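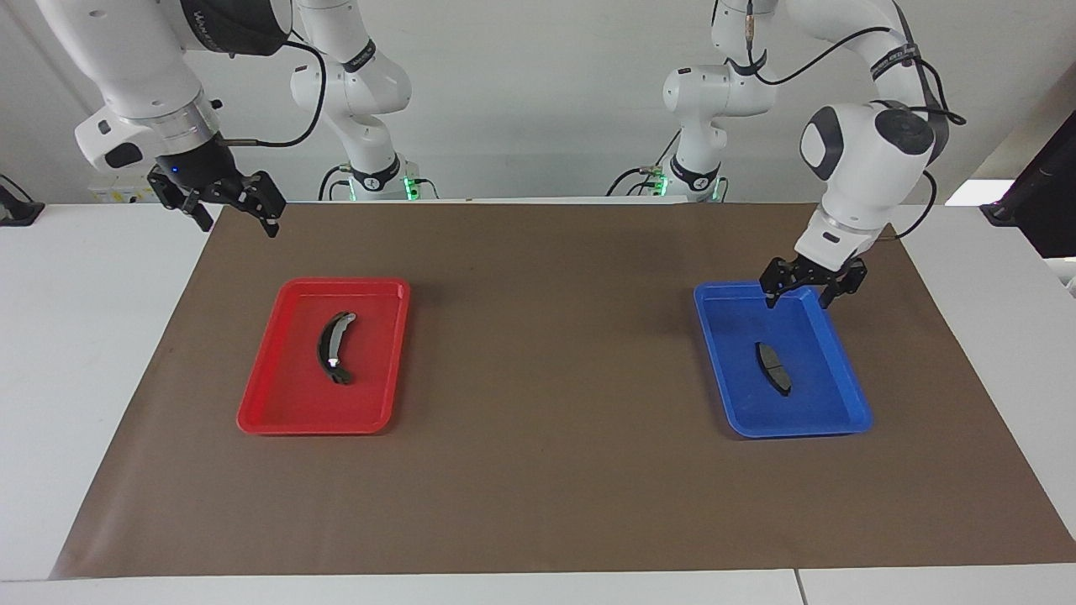

第2章 安装与首次使用

适用机型：Kidetti 778 水冷式磨刀机
适用刀具：折刀、园艺弯刃刀、厨刀、木工凿。锯齿刃和陶瓷刃不适用。

2.1 安放位置

1. 选择平整、稳固的台面，台面承重应大于整机注水后的重量。
2. 机器背面与墙面之间留出散热空间，进风口不得被抹布、纸张或工具遮挡。
3. 四个橡胶脚全部着地。若机身晃动，旋转右后脚的调节螺母，直至不再晃动。
4. 电源线从机身后侧引出，避开水槽和砂轮的下方。

注意：本机不适合在室外或有可燃粉尘的场所使用。台面若为未经处理的木料，应在机器下方加垫防水垫。

2.2 安装砂轮

随机附带600目砂轮一片。砂轮出厂前已做平衡，运输中仍可能受损，安装前须检查。

1. 确认电源插头已拔下。
2. 用手指穿过砂轮中心孔将其悬起，以木柄轻敲侧面。声音清脆为正常；声音沉闷或有杂音，说明可能存在裂纹，不得使用。
3. 在主轴上涂一层薄薄的防水润滑脂，范围仅限轴身，不要沾到法兰端面。
4. 依次装入内法兰、纸垫、砂轮、纸垫、外法兰。有文字的一面朝外。
5. 用手旋紧螺母，再用附带的扳手拧过四分之一圈。
6. 用手转动砂轮一整圈，观察是否与水槽或护罩相碰。砂轮侧面摆动超过2毫米时，拆下重装；重装后仍超差的，联系经销商。

警告：不得使用加长杆拧紧螺母。过大的夹紧力会使砂轮开裂。

2.3 注水与浸润

1. 将水槽挂入机身两侧的卡槽，放到最低位。
2. 注入清水至刻度线。水质较硬的地区宜使用过滤水。
3. 把水槽提至工作位，听到卡扣声后松手。
4. 接通电源，让砂轮空转。新砂轮吸水较多，水位会下降，需要补水。首次浸润需将近60分钟，以后每次使用前空转片刻即可。
5. 水位稳定后关机，擦干溅到台面上的水。

注意：防锈剂请使用 Zindska 水溶型，比例见瓶身标签。不得加入油类、洗洁精或漂白剂。

2.4 安装支架与夹具

通用支架有竖直和水平两个安装位。竖直位供逆向研磨，水平位供顺向研磨及皮轮抛光。第一次使用本机者应从水平位开始，此时刃口背离砂轮的转动方向，不易啃入砂轮。

1. 松开支架锁紧旋钮，将支架双腿插入套管。
2. 调整高度，使横杆与砂轮表面平行。可在砂轮与横杆之间垫入角度规进行比对。
3. 交替拧紧两侧旋钮。
4. 把刀夹套在横杆上左右滑动，全程应无卡滞。

刀夹分长短两种。刀身较长的厨刀用长夹，折刀和其他短刃刀具用短夹。刀身过窄、夹口咬合不足时，换用 Sembiring 小刀座，安装方法见其随附的说明页。

2.5 研磨折刀

折刀的铰链与锁止机构会影响夹持，研磨前应先做以下准备。

1. 将刀打开到底，确认锁止机构已经到位。锁止松动的折刀不得上机。
2. 用棉签清除铰链和弹簧槽内的线头、沙粒及旧油。
3. 以胶带包覆铰链缝隙，防止磨浆流入。
4. 用记号笔涂黑两侧刃面。
5. 将刀背平放于夹口中部，避开开刃槽和拇指柱，拧紧夹持螺钉。
6. 不开机，用手转动砂轮，使刃面与砂轮轻触一次，然后查看墨迹。墨迹在刃口处被磨去，说明角度偏大；在刃面上沿处被磨去，说明角度偏小；整条均匀变浅，角度合适。
7. 按墨迹调整支架高度，重复第6步。
8. 角度合适后开机。以匀速从刀根推向刀尖，到刀尖前稍抬刀柄，顺着弧线走完。
9. 一侧出现连续卷边后翻面，用同样的次数研磨另一侧。
10. 关机，等砂轮完全停止，再取下刀具。

弯刃刀的刃口向内凹时，平直的砂轮面只能接触到两端，不可强行研磨。此类刀具请改用 Platia 锥形磨棒手工处理，本章步骤不适用。

警告：研磨中不得戴线手套，不得用手接取掉落的刀具。长发应束起，袖口应扣紧。

2.6 去除卷边与抛光

1. 将支架换到水平位。
2. 在干燥的皮轮上均匀挤一圈抛光膏。新皮轮需先涂少量轻质矿物油，待其渗入后再上膏。
3. 刃口始终背向皮轮的转动方向，轻压，两侧交替。
4. 用废纸试切。纸边起毛的部位仍有卷边，对该段重复第3步。

皮轮不得浸水。若被磨浆溅湿，停机自然晾干，不可用热风吹。

2.7 收尾

1. 撕去胶带，用清水冲洗刀身，立即擦干。
2. 在铰链处滴一滴食品级润滑油，反复开合几次，擦去溢出的油。
3. 把水槽放到最低位，让砂轮空转甩去余水，然后关机拔插头。
4. 倒掉槽内的水。沉淀的磨浆刮出后按固体垃圾处理，不要冲入下水道。
5. 磁条上吸附的铁屑用布抹净。

注意：砂轮不得长时间静止浸在水中，否则浸水的一侧变重，下次开机时会产生振动。冬季存放处的温度应高于冰点。

2.8 常见情况

砂轮打滑：螺母未拧紧，或法兰端面沾有油脂。拆下清洁后按2.2节重装。

刃面出现斜纹：砂轮表面不平，用修整器修平后再磨。修整方法见第4章。

刀尖被磨圆：走刀到末端时停留过久，或抬柄过高。减小抬柄幅度，刀尖应停在砂轮面上，不要滑出边缘。

两侧刃面宽窄不一：刀具在夹口中歪斜，或刀身本身为锥形截面。后一种情况需在较薄的一侧加垫片，垫片装在附件盒的小袋内。

电机发热并自动停机：过热保护已动作。关闭开关，待机身冷却后再启动。短时间内反复停机的，应停止使用并送修。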